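Print this page
E-mail this article

5. What went wrong on the armrests

Most of our wiping trials were dull in the best way, and we report them in Section 4. The armrest trials were not dull at all. They gave us the worst fault of the project and, we think, its most useful result, so we treat them at some length.

The wiping policy was trained on 2,000 clips of people cleaning household furniture, filmed from head height and paired with wrist tracking. Of these, 554 show a person wiping a wooden surface that meets leather or fabric. The policy ran on Plalby, our two-armed mobile platform, with the Olleck force controller at each wrist. Test runs took place in our furnished lab apartment, on a sofa with varnished wooden arm tops, a piece of furniture we have all grown oddly fond of.

5.1 The slip fault

In March, during a set of 135 armrest trials, Plalby began to lurch. The right arm would start a clean stroke toward the front of the armrest, the cloth would reach the place where the wood narrows, and the wrist would suddenly shoot forward and down. In the mildest cases the cloth simply dropped past the end of the arm. In the worst one the gripper struck the floor hard enough to crack a finger pad and trip the emergency stop. No person was inside the marked zone at the time, but Hazel Calloway, who was holding the stop button, was one long step outside it, and we did not like that distance at all once we had watched the playback.

We first blamed the controller. Olleck holds a set pressure against whatever it touches, and when the surface falls away it pushes forward to find it again. On a flat table this works beautifully. On a tapered armrest with a rounded front it means that the arm chases a surface that has curved out from under it. Capping the search speed made the lurch gentler, and the floor strikes stopped. The slips themselves went on happening.

5.2 The idle left arm

Citlali Escobedo found the second half of the answer, and it was a wonderful afternoon when she did! She had been replaying the human clips next to the robot logs and noticed that Plalby's left arm hung in its rest pose during every slip. Our training pipeline, Aquino, scores each arm by how far its hand travels while in contact. A hand that stays nearly still scores close to zero, and Aquino had been marking such hands as idle and dropping them from the target motion.

Many of those hands were far from idle. In Figure 3 the left hand lies flat on the upper part of the wooden top, fingers spread, while the right hand holds a bunched red cloth to the narrower lower end. A score based on travel has no good way to value a hand like that left one. We had, in effect, taught the robot to wipe one-handed from people who used two.

The planted hand matters for a robot in two ways. It gives the body a brace, so that a sudden loss of load at the wiping wrist does not rock the whole base. It also gives a fixed point on the furniture. Plalby's estimate of where the armrest ended drifted during long strokes, and a resting palm lets it correct that drift through touch, even where glare on the varnish confuses the depth camera. 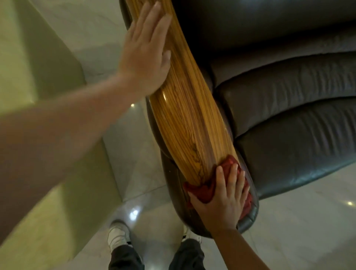

5.3 Repair and retest

Figure 3. Two-handed contact on a tapered armrest, head view.

We changed Aquino so that any hand touching the same object as the wiping hand is kept as a support contact, whatever its travel. We then retrained on the full clip set, left the speed cap in place, and ran 1,000 strokes with the new policy. The support hand was placed before the cloth moved in all but a few of them. We saw no floor strikes and no emergency stops. Slips at the narrow end still occurred, mostly with a cloth dampened with Oleo polish, but the arm now halts within a finger's width and waits.

We have also moved the operator's mark back by two steps, and we suggest that other groups check their own contact scores for still hands before they run near people.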